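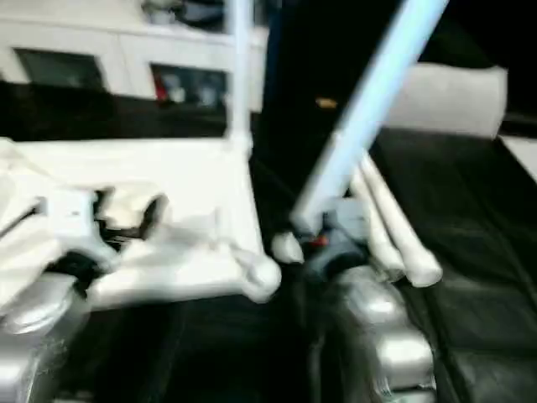 The water company says I used it, so I owe for it, and would I like to set up autopay. That was the entire phone call, minus the hold music. The bill is $468. I live alone in a one-bathroom house in Retthorpe, I have no pool, and my lawn died in the summer without any help from me. A normal bill is a third of that or less.

No puddles, no stains on the ceiling, no squishy spot in the yard. The meter is out by the sidewalk under an iron lid and was read by a person, supposedly. Is there a way to find out where the water went before I pay a plumber to shrug at me? And has anyone had luck getting Morngate Water to knock something off?

Asked 2020-12-13 in Home & Utilities

3 answers

Accepted answer

It's your toilet. I haven't seen your toilet, but it's your toilet.

Take the tank lid off, squirt in some food coloring, and leave it alone for half an hour. No flushing. If the bowl changes color, the flapper is leaking. A bad one can lose 200 gallons a day and make less noise than a refrigerator. New flappers cost next to nothing – take the old one to the store with you, in a bag, and match it up. The "universal" ones fit a universe I don't live in.

If the bowl stays clear, go out to the meter. Shut off everything in the house, including the ice maker, and look for a little triangle or star on the dial. If it's turning, water is going somewhere. Now close the main valve where the pipe comes into the house and look again. Still turning means the leak is in the line between the meter and the house, and you have my sympathy. If it stops, the leak is indoors, so close the shutoffs one at a time until you find it.

While you're kneeling there, write down the reading and compare it to the one on the bill. My February bill had two digits swapped. They fixed it in 8 weeks, a pace they seemed proud of.

Second answer

On the money part: ask for a "leak adjustment." Use those words. If you say "my bill is too high" you get the autopay speech. Morngate has a form for it, or did when I lived on Pisonness Road, and they want a receipt for the repair, even if the repair is a flapper and the receipt is mostly for candy. Send it in before the due date and pay what you'd normally pay in the meantime, but get them to agree to that in writing first. I got back half of the extra. You only get one of these every so often, so don't spend it on a small bill.

Third answer

Could be a neighbor hooked up to your outside faucet. Happened to my cousin. Get a lock for it

Comments

Food coloring was blue. Bowl is now also blue. I've been listening to that toilet for months and thought it was the furnace. – original poster

Check the chain too while you're in there, if it's too long it gets caught under the flapper and you'll be back here in the spring.

Does the dye stain? Asking after the fact.

It does not stain the bowl. It does stain a bath mat.

Bensaid Hardware on the main road will match flappers for you if you bring the old one. Closed Sundays, naturally.

Still think it's worth getting the faucet lock

Home Ask Topics Unanswered Log in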